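4.3 Looking after the finger pads on the hand-held gripper

The pads are the part of the Vatanow gripper that wears out first, and they deserve a few minutes of your attention every week. They do all the holding. A pad that has started to lift at the edge will still pick up a block or a cup well enough, so it's easy to let it go one more day, and then one more after that. Please don't! Gladys Kariuki, who wrote the first version of this section, used to change hers on a Monday before the coffee was ready, and that is still a fine habit to copy.

You will need a new pair of pads from the Arker spares box, the small screwdriver, a plastic scraper, a lint-free cloth and a little rubbing alcohol. Work at the table with the pale top, where a dropped screw is easy to find again.

1. Switch the gripper off and unplug the cable at the handle end.

2. Open the fingers all the way by hand. They should move together and without much effort. If one drags behind the other, stop and go to section 4.5 before you do anything else.

3. Look along the inner face of each finger. Worn edges, a lifted flap or loose threads all mean the pad is due for a change, even when only one side shows it.

4. Take hold of the old pad at its loosest corner and peel it slowly toward the base of the finger. If it tears — and older ones usually do — go back for the rest with the scraper.

CAUTION: Never use a knife or a metal blade on the fingers. The green fingers mark easily, and a new pad will not lie flat over a gouge.

5. Wipe the bare face with the cloth and alcohol, then let it dry fully.

6. Set the new pad in place from the tip downward, pressing out any air as you go. Hold it firmly for 16 seconds, then do the other finger.

7. Check that the screws in the finger tips, if your set has them fitted, are snug. Snug is plenty.

8. Plug the gripper back in and open and close it 100 times with nothing between the fingers. This sounds like a lot, I know, but it goes quickly, and it shows up a badly seated pad while you still have the tools out.

NOTE: Always change both pads together. One fresh pad facing one tired one makes small parts twist as they are lifted, and Muthoni Gachanja at the Kurnham bench can tell you how long that fault took us to find.

When you have finished, write the change in the log and leave the fingers wide open until the next session, so the new pads aren't pressed together while the glue settles.

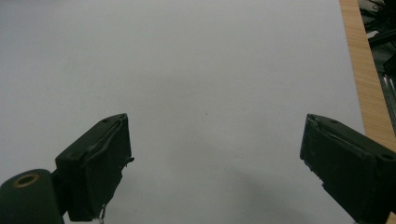
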